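About Findlow

Hi, I'm Kanako Hirose, and I run Findlow with Tane Waaka. We get one question more than any other, usually from somebody's aunt at a wedding, so I'll start there. Can a robot do my chores yet?

Some of them, slowly, in a kitchen it knows well. That's my answer as of August 1, 2019, and I'll happily rewrite this page when it gets better!

We're a small outfit. What we do is test whether machines can handle ordinary work in homes and on shop floors, and then we write up what we saw for the people who are thinking of building or buying them. We don't sell robots. We don't get a cut when you buy one either (Tane would like that sentence in larger type).

How we got going

Tane and I met at Drultano, which packed and shipped replacement parts for kitchen appliances. I was in purchasing and he ran the packing line. A salesman came in with a lovely slick video of an arm picking gaskets out of a bin, and we bought two of the arms on the strength of it. They were fine with the gaskets in the video. Our gaskets came in bags, and the bags were shiny, and you can probably guess the rest. We spent most of a year moving lamps around.

What bugged me was that I could have found all that out in a couple of days if I'd known what to ask. So that's the company. We left in June, rented the upstairs of the old Hirano print shop, and began asking annoying questions for a living.

What we look at

Mostly boring things. Putting stuff away, taking stuff out, opening drawers, clearing a bench, loading a rack. On the shop-floor side it's parts bins and shelves and totes. On the home side it's kitchens, kitchens and more kitchens, and a great deal of that happens in simulation before anyone risks a real jar of pickles.

I was snobby about simulation when we started. I thought if it didn't have crumbs in it, it wasn't a kitchen. Ákos Gulyás, who builds our scenes, talked me around by making me sit and watch runs for an afternoon. You learn a lot from watching an arm try to work inside a fridge. The shelf over its head matters as much as the thing it's reaching for, and there's the open door to stay clear of, and the elbow has to go somewhere!

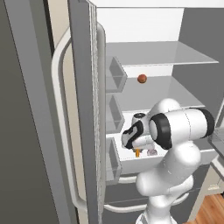

Working under the middle shelf in one of our simulated kitchens.

When you or I reach into a fridge we lean, we duck, we hold the door with a hip. We feel around behind the milk. An arm has to plan for all of that, and a plan that looks great from the front can have a wrist scraping along a shelf when you check it from the side. Yae Kawaguchi reviews our runs and she always asks for a second viewpoint. She's been right often enough that I've stopped arguing.

We've written up 3255 runs so far, household and shop floor together. I'm proud of that number, though I'll admit a good chunk of them are drawers. We had a long drawer phase.

So how far along are they?

Okay, the longer answer. If you have a fixed spot, good light, and objects that don't squash or spill, machines are in decent shape. Picking up a solid thing and setting it down somewhere roomy is work I'd trust to several of the systems we've looked at, as long as a person checks in now and then. That covers more shop-floor work than you'd think.

Homes are harder. Things are small, they sit close together, and they roll. Someone moved the butter. Anything low down and toward the back of a shelf is a headache, and two little items side by side can be worse than a shelf full of big ones, because the hand itself gets in the way of seeing them. I didn't appreciate how much of a gripper is just bulk until I'd watched a lot of them try to get down between things. 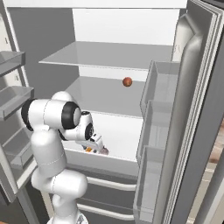 Speed is the other thing people ask me about. My own view (Tane disagrees, loudly) is that slow is fine at home. I don't care if the groceries take forty minutes to go in so long as the frozen peas go first and I'm on the couch. On a shop floor slow is not fine at all, and we've told more than one client to keep the folding table and the two good employees they already have.

What I won't do is give you a year. People want me to say five years or ten years, and I have no idea. Ask me about one chore in one room and I'll get you a proper answer.

The way we score things

We keep it plain. Did the item end up where it was supposed to go? Did anything else get knocked or moved? Did a person have to step in? We have a checklist called Jurkora, named after a board game Ákos invented as a kid with rules no one else could follow, and it has 39 lines on it. It used to be a lot longer. Masanobu Nishimura, our newest hire, came to us from restaurant kitchens and crossed out half of it in his first week, with a marker, on the good copy.

He also added the floor. None of us had been scoring the floor! But in a kitchen the floor is where you stand and where things get dropped, and the space in front of an oven or a cabinet is what decides whether you can open the door and still get in there. Now every layout gets checked for how much room there is to work low down.

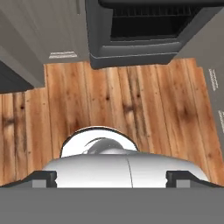
Masanobu says any cook could have told us that, and he's told us that quite a few times.

Working with us

If you make machines, send us the dull tasks as well as the showy ones. We'd love to see the run you left out of the video. If you're thinking of buying, tell us about your actual room, how the light comes in, what's on your shelves, what your bags are made of (I will ask about the bags). A first look costs $700 and you get a written report in normal English, with the bad runs left in.

Visitors are welcome upstairs at the print shop if you let us know first. The stairs are steep and the bell doesn't work, so knock hard or throw your voice up at the window. Tane makes the coffee.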